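**Unit 6: Companion stories and the long series**

Reading for this unit: the first Vendimik novel (chapters 1 to 4) and the companion story "The Salt Office," which Olport published between the third and fourth books. Bring both. The page numbers below are from the Olport paperback.

### 1. What counts as a companion story

A companion story is a shorter piece set in the world of a longer series. It isn't numbered as part of the main run, and a reader who skips it should still be able to follow the next novel. That second condition is where a lot of them fail. If a main character loses a hand in the short piece and turns up one-handed in the next novel with no explanation, the short piece was a chapter sold separately.

Common types:

- Background on a minor character (a shopkeeper, a teacher, a guard)
- An earlier period in the same place
- The same events from a different side
- A document from inside the world, such as a guidebook or a set of letters

"The Salt Office" is the first type with some of the second. Its main character is the clerk who stamps the travel papers in chapter 2 of the novel. She has four lines there and no name. The story gives her 108 pages and still doesn't name her.

### 2. Timing

Look at when these stories come out. Many appear in the gap between novels, often as an e-book first, and get collected in print later. For the publisher, the gap is a problem, as readers drift away. For the writer, it's a chance to try something the main plot has no room for. Both reasons can be true of the same story, and you don't need to decide which one is the real one in your response paper.

Things to check when you look up a release:

- Was the story announced before or after the next novel was announced?
- Was it sold alone, given away, or bundled?
- Does it end with a preview chapter?

### 3. Setting through objects

The Vendimik novels move between two main places. Sorkberg is the walled city where the first book opens. Tiêu is the river port, mentioned often but not visited until page 138. By the time we get there we already know it from goods: the lamp oil, the dried fish, the blue twine on the parcels. When the characters step off the boat, the author spends one short paragraph on the view and goes back to the plot.
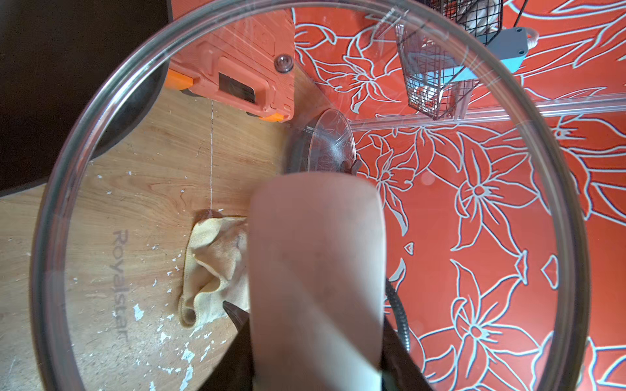

Objects in a fantasy setting don't have to be strange to do this work. The clerk's desk in "The Salt Office" holds a stamp, a bowl and a rag, and we learn how she spends her day from what she does with them. Try it with ordinary material. A clear glass lid, a yellowish cloth left in a heap and a wooden tabletop flecked with white paint are enough to start a room. Leave the magic out of the first draft. Decide who uses the table, then decide which one of the three things that person would notice first. Usually one object gets a full sentence and the others get a word or two.

Compare the opening of chapter 4, where the Sorkberg market is given as a list of goods. Mark the items that come back later. Most don't, and by the second page of the list the pace has dropped. Some readers enjoy this. Be ready to say whether you do.

### 4. Continuity

Long series collect mistakes. The Sorkberg gate has two towers in the first novel and three in the second. In "The Salt Office" the clerk mentions that one was "put up after the flood," which repairs the error and gives the city a bit of history. A fix like this works best when a new reader wouldn't spot it as a fix.

A weaker repair is in the third novel, where a character's age is corrected in dialogue. Two people who have known each other for years would not say it that way.

### 5. In-class exercise (45 minutes)

Pick a character from any series you know who speaks fewer than ten lines. Write an opening of no more than 300 words, set before the main story begins. Rules:

- No main character may appear or be mentioned by name.
- Use at least one object that the character handles for work.
- Nothing in your opening may change what happens in the series.

We'll read a few aloud and mark where the setting comes through.

### 6. For next time

Finish "The Salt Office." Reread chapter 2 of the novel afterward and note whether the clerk's four lines sound any different to you. One page, typed. We'll start with the line about the rain.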